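Nevstead Forums > Manipulation > Data collection

Topic: Head camera crop for place-on-plate demos

ogbabaei
Posted 9:14 am

We are at 285 accepted demos for the place-on-plate task and I want to settle the crop before we record more. Current setup is the head camera, full field of view, resized before it goes to the encoder. No wrist camera on this station.

My problem is that more than half of the picture is bare table. After the resize the item gets very few pixels, and grasp error on thin items is worse than on round ones. I want to crop out the near half of the table and keep the plate area and the gripper.

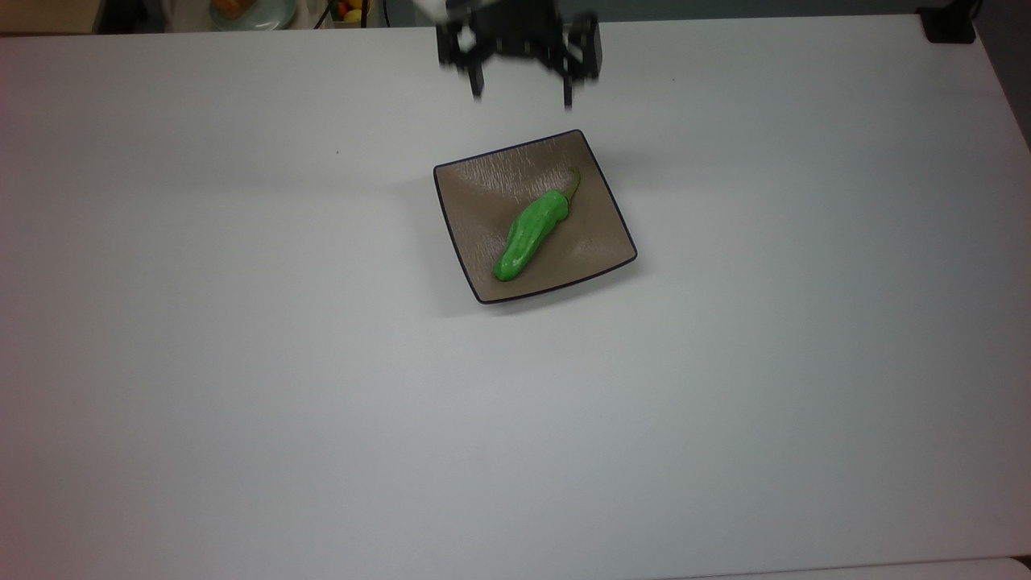 Green pepper on the square plate, fingers open, head camera view.

Joint states and gripper width are logged next to the video, so I don't think the crop loses anything the policy needs. Objections?

wragg_w
Posted 9:31 am

Yes, one. Where do you randomize the plate? If it always sits in the upper half then crop away, but then you have a policy for one plate position. If it moves toward the near edge in other episodes, your crop removes it.

ogbabaei
Posted 9:40 am

It moves, but so far only within the far half. The near half was meant for the second phase.

wragg_w
Posted 9:43 am

Then don't crop. Use the near half now. You are treating a collection problem as a preprocessing problem.

zheydari
Posted 10:05 am

I half agree with Wayne. Coverage comes first, but the pixel budget is real. On the Kamier station we kept the raw video at full size and did the crop in the loader, with a random offset per episode. Storage was higher. We changed the crop 3 times after collection ended and never had to record again.

Separate point. There is other stuff along the far edge in that view: a round plate with something orange-brown on it, and some yellow and red pieces that look like fruit. If those stay in the same spot for all 285, the encoder may use them as landmarks. Either clear the strip or change it between episodes.

ogbabaei
Posted 10:12 am

They get moved when the item set changes, so it is not constant. It is not randomized per episode either.

afshin.a
Posted 10:50 am

Leave the strip alone. A clean background gives you a policy that fails the first time somebody puts a cup down. I would worry more about the gripper. Its outline is soft in that still and the pepper is sharp, so you have motion blur at your current exposure. Contact timing is hard to label from blurred fingers.

zheydari
Posted 11:02 am

"Leave it alone" and "vary it" are different things. Static clutter is the worst case of the three. I would take clean over static.

afshin.a
Posted 11:08 am

Disagree, but we can test it. Hold out one item set with its own background and compare.

wragg_w
Posted 11:20 am

On blur: shorten exposure and add light before touching gain. The table is matte and fairly even, but the pepper already shows pale highlights on its ridges, so watch for clipping if you put the lamp overhead. Label contact from gripper width anyway. Video is for checking.

e_ghasemi
Posted 1:37 pm

Notes from the Ziltidstead set, 3556 episodes, same kind of task with a head camera only.

Cropping in the loader worked. Cropping at record time did not, and we lost a month of data to it in June.

Thin items need more yaw variation than round ones. Here the pepper lies diagonally across the plate. If the operator sets it down that way by habit, you will get a strong bias and it will not show in the success rate until you rotate the item. We split yaw into 4 bins and had the recorder prompt for the next one.

Log the plate angle too. A square plate gives you a rotation cue that a round one doesn't.

ogbabaei
Posted 2:15 pm

The yaw bias is plausible. I don't have item yaw in the metadata, so I will have to pull it from the first frame of each episode.

Plan for now: record full view, crop in the loader with offset, extend plate positions to the near half, yaw prompt in bins. Exposure change goes in as a new config version so the old episodes stay separable. Background I am leaving open until the held-out test.

wragg_w
Posted 2:21 pm

Put the config version in the episode header, not the folder name.

zheydari
Posted 2:48 pm

Does the Nikzad recorder write the header at episode start or at close? Ours wrote it at close, and aborted episodes came out with no version at all.

ogbabaei
Posted 3:02 pm

At close. I'll check the aborted ones.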